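The Weight Cut, by the Numbers

Most amateur boxers at the Skandthorpe Open box two pounds of water lighter than they trained. Some box a good deal lighter than that, and the event's weigh-in rules have been rewritten to deal with it.

Under the old system, fighters stepped on the scale once, the afternoon before the first bout. A boxer could drop weight by sweating and skipping fluids, make the limit, then drink and eat overnight. By the opening bell, two fighters entered in the same class could be a full class apart.

The new system adds a second weigh-in at 7 a.m. on each day of competition. A boxer who has regained more than a set share of body weight is moved up or withdrawn. Of the 42 boxers entered in April, 16 changed class before the draw closed.

Coaches at the Tai gym in Varkton had already moved to a slower method. Their boxers start at a walking weight close to the limit and lose the rest over several weeks, mainly by trimming portions at the evening meal. Salt stays steady. Water is not cut until the last day, and then only slightly. Hard rounds are kept early in the week, when the boxer is best fed.

The trade-off is reach. A tall boxer who no longer drains down a class gives up an edge in arm length and has to work behind the jab for longer. Sparring at the gym now includes two extra rounds against heavier partners for that reason.

The second scale opens again on Monday.
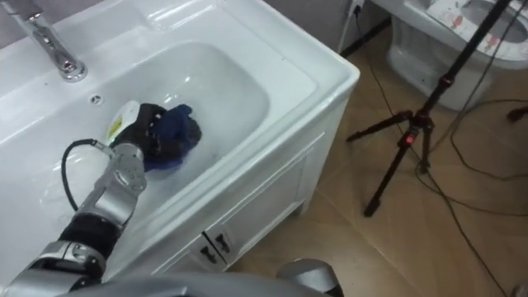 A dark blue cloth in a white bathroom basin.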